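Dresberg library to close for kitchen and reading room work

The Dresberg town library will close its ground floor in June while the reading room and the old staff kitchen are rebuilt. The upper floor stays open, with entry by the side door on Rashti Street.

The town council approved the work by a vote of 3 to 1. Builders from Cluterero will start on the plumbing first, then move on to floors and lighting.
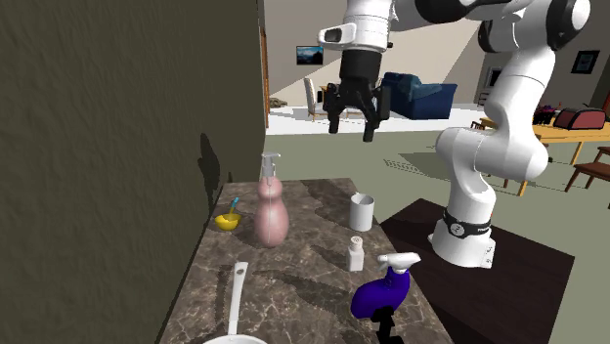 What changes for readers

Loans due during the closure will be extended by 60 days. The library is moving 1306 books upstairs, mostly children's titles and large print. Everything else from the ground floor goes into storage and can't be requested until the work is done.

Silvia Holub, the head librarian, said the kitchen will be opened to the public for cooking classes and book club evenings. Residents had asked for stone counters – the old ones were chipped and hard to clean.
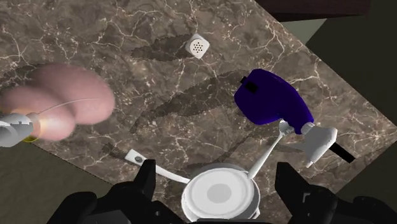

The classes will be run by Gestbridge, a local adult education group, and sign-up opens at the upstairs desk once the schedule is set. Zdislava Bartoš will teach the first course, on soups and bread. Places are free for library card holders.

The upstairs desk closes at 6 p.m. during the work. Returns can be left in the box by the side door at any time. 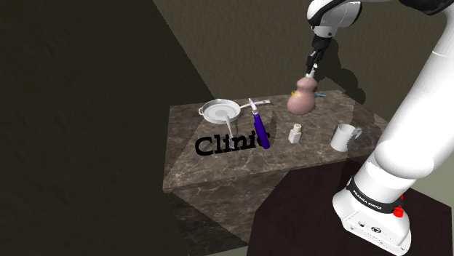
A pink vase above a marble-topped counter.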